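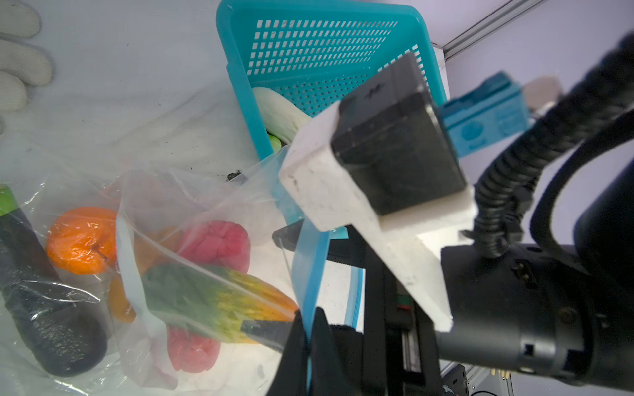

Search this site Enter keyword Go

The rules on the wall at Handik

2021-06-19

Most of the people who work with the robot arms at Handik have read the rules for them more than once. The rules fill two sides of paper and hang at the end of each bench. Li-hua Liao wrote the first version and has rewritten it five times.

Handik tests grippers for packing work. Its customers include Jonetti, which packs vegetables, and Ladefoged, which makes storage bags. A good part of the week goes on zip bags, which are harder for a robot than they look. The film creases and shines under the lights, and the strip has to be held without tearing it or dragging the bag along the table.

The first rule concerns hands. No one reaches over the bench while the arm is powered, even to straighten a bag. The operator presses stop, waits for the light to change and says "clear" out loud. Liao added the spoken part after watching two people each assume the other had pressed the button.

The second rule is about cables. Any cable running to the wrist must have enough slack for the full turn of the arm, and it is checked by hand at the start of each shift. A cable that catches can pull a connector out, or pull the arm off its path. Printed brackets are checked at the same time. A bracket with a crack is thrown away, and gluing is not allowed.

Grip force comes next. The limit for thin film is set before the job starts and written in the log. If a bag slips, the operator may raise the force one step. After that the job stops and someone looks at the fingertips.

Toy vegetables are used for practice. Real ones bruise and vary from day to day, so a result from Monday is hard to set beside a later one. The rules say that a test passed with toys must be repeated with real goods before the customer is told anything.

Last year the team logged 2,120 bag trials. Liao reads the failures and leaves the rest to the software. She wants each one described in plain words, and "gripper error" is sent back to whoever wrote it.

New staff spend 20 hours beside an experienced operator before they run a bench alone. Kustham, which shares the building, has asked to use the same sheet. The next version is due in July, with a longer section on fingertips and a shorter one on paperwork.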